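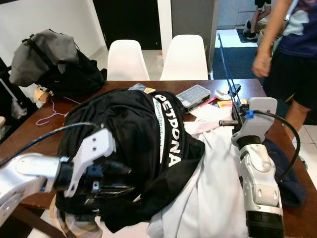 Black garment with PETRONAS lettering, on the table.

13 Aug 2019

Trade data workbook, textile and clothing lines

Reloaded the Fedia customs extract this morning. 1,923 rows came in, same as the file header says, so the import script is fine now. The old one dropped any row with a blank partner country.

Exports and imports still don't mirror. Took the knitted shirts line first. The exporter side is lower than the importer side in most months, as you'd expect with freight and insurance added on the import end. In 18 rows it goes the other way. Went through those by hand. Half of them, nine, are shipments booked to Virnano as the transit port and then counted again at final destination. Flagged them T in column H, left the values alone.

The other nine I can't explain yet. Two look like a units problem - value in thousands on one side, full dollars on the other, so the ratio comes out at exactly 1,000. The rest are just off.

Virág series: quarterly only, don't try to split it into months. I did that last time and the seasonal pattern was junk.

Urkell price index is in the second tab. Base year differs from ours, needs rebasing before anyone uses it. Chart on tab 4 still uses the old base, ignore it.

To do:
Ask Fedia if re-exports are in the total or listed apart
Fix units on the two rows, keep the originals in a side column
Rerun the balance by partner without the T rows
August file when it comes out - check the header count first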